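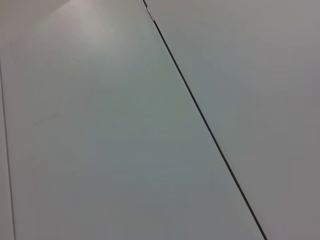

Pale gray surface with a thin dark line running across it.

How to Study for a Mythology Quiz Without Learning a Lot of Nonsense

Most advice on preparing for a myth and ancient history quiz tells you to download a big question bank and read it until it sticks. I tried that. The bank I used had 521 questions on it, and a fair share of them were the same question with the words moved around. Several had answers that disagreed with each other two pages apart. So before you start memorizing, I'd suggest doing a little checking first.

What you need
One decent retelling of the story cycle you're studying, by a translator who signs their work. A notebook. A question list, any list, which you should treat as a set of claims.

Step 1. Pick one cycle
Greek, Norse, Egyptian, whichever your quiz covers. "World mythology" is too wide to study in a month and the sites that promise otherwise are mostly selling flash cards. If your quiz does cover everything, ask the organizer for last year's paper. At the Lalmont library quiz, which I've sat through more than once, nearly all the myth questions came from Homer and the Labors of Hercules.

Step 2. Cut the list down
Go through and strike out repeats. Then strike out anything that asks for a number with no source given. How many ships went to Troy? Depends on whether you add up the list in the second book of the Iliad or take a later writer's round figure. A quiz that wants one answer should say whose. My 521 came down to 311 this way, and I don't miss the rest.

Step 3. Check a sample
Take 20 of the questions left over and look each one up in your book. Use the index. If more than 2 turn out wrong, throw the list away and find another. This is dull work and takes an evening.

Watch for these:
Greek and Roman names mixed in the same answer. Hercules did not have a mother-in-law problem with Juno in any Greek text.
Pandora's "box." Hesiod has a jar.
Achilles and his heel. It isn't in the Iliad, whatever the answer key says. The story as most of us know it comes from much later.

Step 4. Write two answers where you have to
For a question like the heel, put down the quiz answer and the book answer side by side. You'll probably need to give the first one to get the point. I don't like it either, but arguing with the quizmaster at the Vavham finals got me nowhere.

Step 5. Study out of order
Reading the list top to bottom teaches you the order of the list. Shuffle it. Cover the answers and say yours out loud before you look. Mark the ones you missed and do only those the next time.

About study apps
I used Kozma for a few weeks. The reminders work. The "expert reviewed" badge on its myth deck I can't vouch for, given that it had Loki down as Odin's son. He's a blood brother in the poems and a son in the movies. Check before you pay.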